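How to pair a Bluetooth keyboard with two computers

Many compact wireless keyboards can remember more than one computer and jump between them with a key press. The steps below use the Premidard, but most multi-device models work in much the same way. Only the key names change.

Before you start

Charge the keyboard fully. On the Premidard a full charge takes 2 hours, and pairing tends to fail when the battery is low. If the keyboard was used with another computer before, clear its memory by holding Fn and Esc until the light blinks red.

Step 1. Pair the first computer

Turn the keyboard on and hold Fn and 1 until the light blinks blue. On a Mac, open System Settings and click Bluetooth. On Windows, open Settings, then Bluetooth & devices, and click Add device. Pick the keyboard from the list. If a code comes up, type it on the keyboard and press Enter.

Stay close to the computer while you do this. Once paired, the keyboard has a range long enough for any normal desk, but a metal shelf or a USB hub sitting between the two can cause dropped letters.

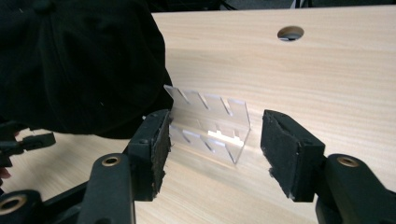
Step 2. Pair the second computer

Hold Fn and 2 until the light blinks blue again, then repeat the same steps on the other machine. You have 40 seconds before the keyboard gives up and goes back to slot 1.

Step 3. Set the layout

Press Fn and M for Mac or Fn and W for Windows. The setting is saved for each slot — you only do it once per computer.

Step 4. Switch

Tap Fn and 1 or Fn and 2. The first letter you type may be lost while the keyboard wakes up.

If it won't connect

Remove the keyboard from the Bluetooth list on the computer, restart the computer, and go back to step 1. Owners of the older Rullby model need to update the firmware with a cable first.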